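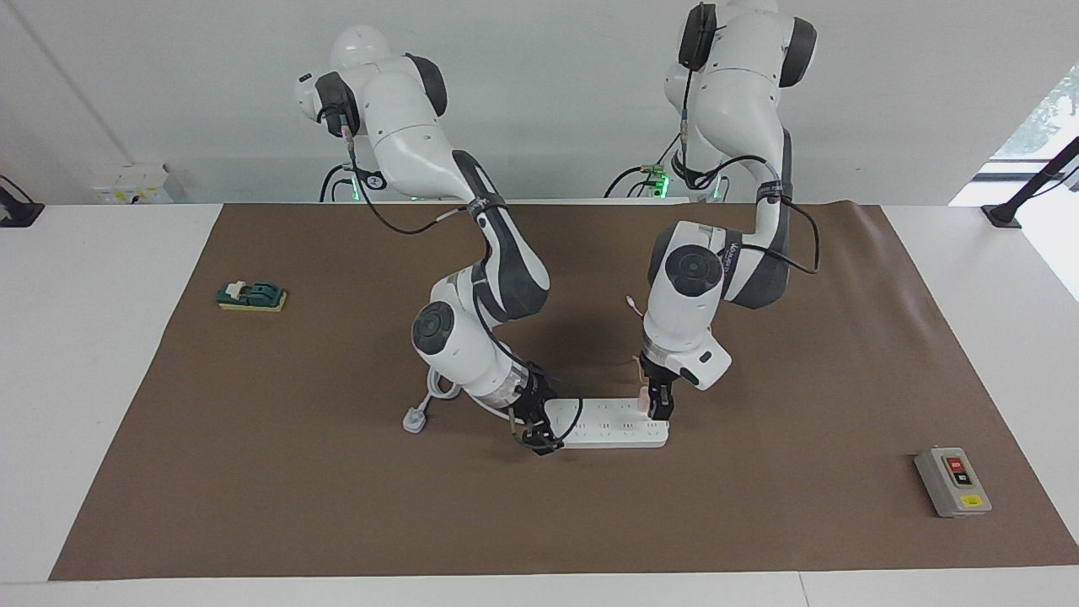
The two arms of the Hillholm cell hold a power strip on the work mat.

Keeping a Two-Armed Cell in Order

The bench cell at Hillholm has been in service since May, and most of the work it requires is done with the arms standing still. Responsibility for its upkeep rests with Nhàn Giáp, senior technician at Brovutora, who drew up the maintenance schedule now used by both shifts.

Each session begins at the back of the table. The technician confirms that the indicator light near the base of each arm is green, then follows the black cable along the upper links by hand. The loops must be long enough for the wrist to turn fully without pulling. A cable that has been tied too short will usually show wear at the forearm first.

The grippers are checked next. Handling a power strip from both ends places the two arms in a closed chain, and a small error in either one is felt by the other. "If the left and right positions disagree by more than 2 millimeters, we stop and recalibrate," Giáp said. The procedure takes roughly 28 minutes and is recorded in the cell log, which now runs to 309 entries.

Small electrical parts, among them a knife switch on a yellow base and a gray push-button box, are also kept for handling trials. Lợi Hoàng, who oversees the trials, asks that the mat be wiped down before any part is set on it.

Gripper fingers are replaced after 33 sessions, whatever their condition. Worn sets are returned to the Rebane workshop for measurement.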